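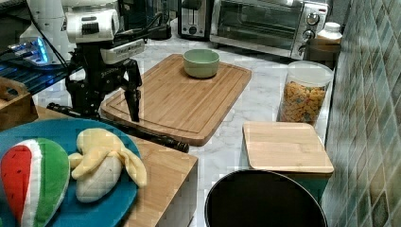

Automation in a Staff Kitchen: What Changes for the People Who Work There

Project report, Workplace Studies
Efren Talavera and Charito Layug
Submitted 16 Jul 2022

1. Background

Briltitz is a catering company that runs staff kitchens for office buildings. In October it began using a robot arm at its Gronulach site for the small jobs that come between meals: moving bowls and plates, setting items on a board, clearing the counter. The staff call the arm Sebastian. The kitchen serves 400 people on a normal working day.

We wanted to find out what the arm changed for the kitchen staff. We did not try to measure whether it saves money, and the company did not share its costs with us.

2. How we worked

We spent 64 hours in the kitchen, split between early and late shifts. We interviewed the shift lead, Pirjo Lappalainen, and two kitchen assistants, Maribeth Dizon and Efren Pangilinan. We also read the shift log, which had 2101 entries for the period we looked at. Most entries are one line long, and a few were too short to use.

3. What we found

3.1 Tasks

The arm took over part of the clearing and setting out. It did not take over any full job. Dizon used to do most of the clearing on the early shift. She now spends that time on prep and on watching the arm, and she said the second part was harder to get used to. "You can't walk off, but you're not doing anything with your hands either."

3.2 Interruptions

We marked 89 log entries as stops where a person had to step in. The usual causes were a dropped item, an object left outside the arm's reach, or a bowl placed too close to another one. A stop is short, but it pulls someone away from other work. On the late shift, with only two people on, this was the main complaint.

3.3 Space and habits

Staff now put things back in fixed spots. Pangilinan liked this and said the counter was easier to work at. Lappalainen was less sure — new people take longer to learn the layout, and she has to correct them more often than before.

3.4 Skills and pay

All three had a half-day course on Jotetti, the program used to start, stop and reset the arm. Resetting is now part of the assistant's job, but the job description and the pay grade are the same as before. Dizon and Pangilinan both brought this up without being asked.

4. Discussion

The work got lighter in one way and more broken up in another. We had expected worry about job losses, and it came up only once. People talked much more about who is responsible when the arm stops, and about whether looking after it counts as skilled work.

Three interviews at one site is a small base. Staff also knew we were reading the log, and this may have changed what they wrote in it.

5. Suggestions

Add arm resets to the written job description and review the grade.
Put a third person on the late shift on days with large lunch orders.
Give new staff a printed plan of the counter in their first week.
Log the cause of each stop from a fixed list, with room for a comment.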